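Metal Bins in the Workshop: What Works and What I'd Skip

I have read a lot of workshop storage advice over the years and most of it seems to be written by people who own very little. Clear plastic boxes, labels in a nice font, a shelf for each kind of thing. Fine for buttons. If you are keeping castings, offcuts, brackets or anything with a sharp corner, you end up with sheet-metal bins sooner or later, and the advice for those is thin and often wrong. These are notes from my own shop, last gone over on July 26, 2022.

Sloping sides or straight?

Every catalog will tell you that sloping sides "feed parts to the middle." Sometimes. Round parts do slide down. Flat parts lie against the slope and stay there, and anything with a hook on it catches on whatever went in first. What slopes really give you is room for your hand. You can get your fingers under the last piece without scraping your knuckles on a straight wall, and for me that is reason enough to pay for them. I wouldn't pay extra for the feeding claim.

Straight sides win for storage on a shelf, where you want every inch. I keep both kinds and I don't try to make one do the other's job.

The flat bottom

A flat bottom gets scuffed. It will be scuffed within a week of real use and there is no spray, wax or coating I have tried that changes this. I put a can of the Zurham bin coating on two of mine in April. It looked good for a few days, then it came up in flakes, and the flakes got into the parts. I spent longer picking them out than I had spent spraying.

Scuffs do no harm. Dents do a little, because small pieces settle in them. Knock a dent back from the underside with a rubber mallet and a block of scrap wood, and stop when it is close to flat. You can chase a dent around a panel all afternoon.

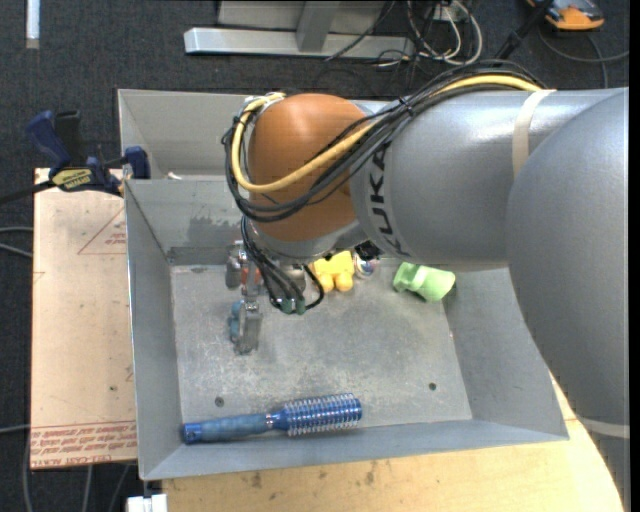
Liners are the other thing people push. A rubber mat in the bottom cuts the noise, and I admit that is pleasant. It also holds grit and oil underneath, where you won't look. If you use one, cut it short by a finger's width on every side so you can lift it out, and do lift it out. The felt kind belongs in a silverware drawer.

Smudges and dark patches

Dark marks on bare gray metal are usually one of three things: oil with dust in it, rubbed-off metal from the parts themselves, or the beginning of rust. Wipe with a dry rag first. If the rag comes away black and the mark gets lighter, carry on with a little dish soap in warm water, then dry the panel right away with a second rag. If the rag comes away orange you have rust, and soap is only going to feed it. Use fine steel wool, then a thin wipe of light oil.

I don't believe in the baking soda paste. I have tried it four times, on four different stains, and each time the rubbing did the work and the paste made the mess. The same goes for vinegar on anything you don't plan to rinse and dry properly.

Corners and the strip along the foot of each wall are where dirt really sits. An old paintbrush with the bristles cut short gets in there better than any of the corner tools I have bought, and the Betar scraper was the worst of those - it left a bright scratch wherever it went.

How full is full

Printed load ratings make me suspicious. One of my bins has a sticker that says 1000 pounds and one of nearly the same size says 400. The metal feels the same thickness to me. I go by the lower number and by whether the walls bow when I push on them.

As for height, I stop well below the rim. A heaped bin looks efficient and then you reach for one piece and three others land on your foot.

Mixed parts

The usual rule is one kind of part to a bin. I think that rule is kept mainly in photographs. In a small shop you will mix, so mix sensibly: heavy with heavy, and nothing fragile under anything. Bright-colored pieces can share with dull ones since you will spot them right away. Two gray parts of nearly the same size should never live together.

Empty the bin completely now and then. I do it when I can no longer say what is at the bottom. Last time I found a good Salinas clamp that I had already replaced, for $28.

Edges

Run a gloved finger along the rim of any new bin before you fill it. Cheap ones come with burrs, and I have had a burr on an expensive one too. A few strokes of a flat file will fix it. The plastic edge trim works as well, until it gets cold and pops off.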